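Filed under: Home Network / Troubleshooting Logs / Slow Wi-Fi

Kitchen Wi-Fi drops every evening – my running log

Okay, so I've been fighting with this since we moved to Flulville and I'm finally writing it all down, partly for support and partly so I stop trying the same fix twice. The router is a Vesora, the one the internet company handed us, and it sits in the hall closet. Everything in the bedrooms works great. The kitchen end of the house loses the signal right after dinner, when (of course!) everybody wants to watch something.

First thing I did was restart the router. It helped for nearly 20 minutes and then the tablet went right back to the spinning circle. I did it again the next night with the same result, so I quit doing that.

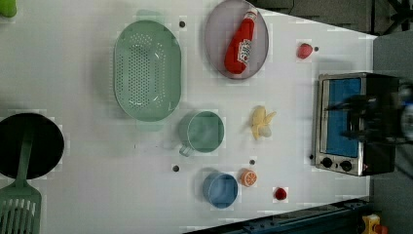

Next I moved the router from the closet floor up to the shelf. Signal went from one bar to 2 bars, which got me pretty excited, but the drops kept coming. They're full drops too – the tablet says "connected, no internet" and stays that way until I toggle the Wi-Fi off and on.

Then I called support. A very patient guy had me split the network into two names, one for each band, and put the tablet on the slower band that reaches farther. 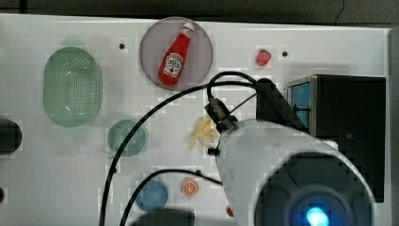 Photo: Sjöberg

That made a real difference! Two evenings with no drops at all. Then on the third evening it came back, and I about threw the tablet in the yard. I looked in the router log and saw it was hopping channels by itself, over and over, always after six.
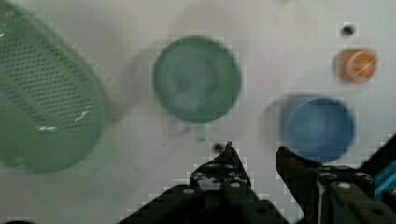 2 min read

So I turned off the automatic channel setting and picked channel 1 by hand. I also updated the firmware while I was in there (the update froze, I waited, it finished, I breathed again).

I did buy a Trerner extender before I found the channel thing, and it's still in the box. I'd love to return it if I can.

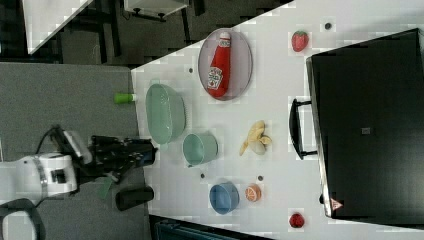
Sointu Sjöberg

Update, 5 May 2024: the kitchen has held its connection every evening this week, movies included. The speed is lower than in the bedrooms, but I can live with that. My one open question for support is whether the channel setting survives a power cut, or if I have to go in and set it again each time. Please leave the ticket open until I hear back on that one.

Contact support | © 2024 Flulville Home Network Help | Back to top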